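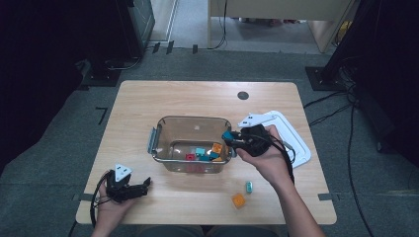 Fig. 1: Plastic blocks in a see-through container, one teal block held over the edge.

Why do people in Prellau skip the bus? My project report, with Peiyu Fu

So I got a bit obsessed with the Dolness bus this term! Peiyu and I asked 67 students how they get to class, and 25 of them walk even when it's raining (brave). Another 21 cycle, and the rest take the bus or get a lift. The main moan was the timetable, which still shows the old January times at the Plustton stop. I'd like to have asked older passengers too, but we ran out of time and my clipboard got soaked. Sandro Serra lent us his maps, thank you Sandro!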